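Home Kitchen > Meat & Sausage > Curing Supplies

Satoro Curing Salt, 2 lb Resealable Bag

Satoro Curing Salt is a pink-tinted blend for bacon, ham, corned beef and smoked sausage. The color is there so it never gets mistaken for table salt. The grain is fine and dissolves fully in cold water, so there is no need to heat the brine first.

Packed by Demirik in a heavy bag with a press seal. Keep it dry and closed. If it clumps, break it up with a spoon before weighing.

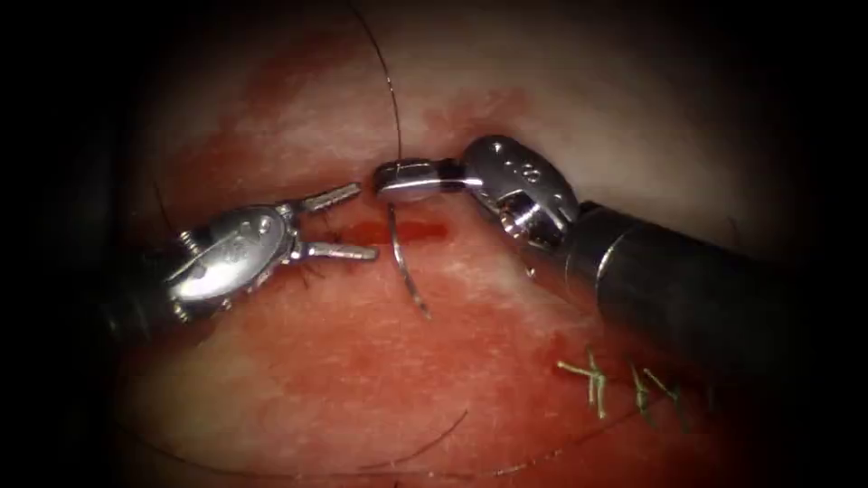
Open jaws beside the wound, tissue lit at center.

Weigh the salt on a kitchen scale every time — spoons are not accurate enough for cures. The dose for your recipe is printed on the back panel. Do not add extra, and do not use it at the table.

For dry cures, mix with plain salt and sugar, rub on all sides and refrigerate. Turn the meat daily. For wet cures, keep the meat fully under the brine with a plate on top.
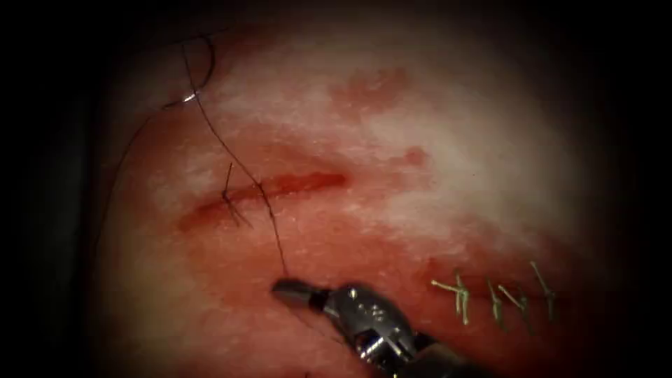
Pale surface with an open cut, red at the center.

Also sold in a 375 g tub and in a case of 30 bags for butcher shops. Case orders ship by freight from the Echeverri warehouse and need a signature. Questions about case pricing go to Ruth Huaranga in trade sales.

Unopened bags can be returned within 100 days. We can't take back opened food items.
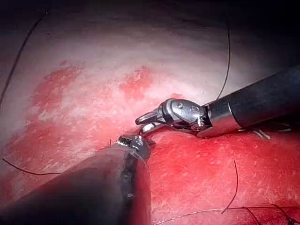 Drania, March 2020

The bag now has a wider seal and larger print on the dosing chart. The blend is the same. Older bags are fine to use up — follow the chart on the bag you have. The tub keeps its old label until November.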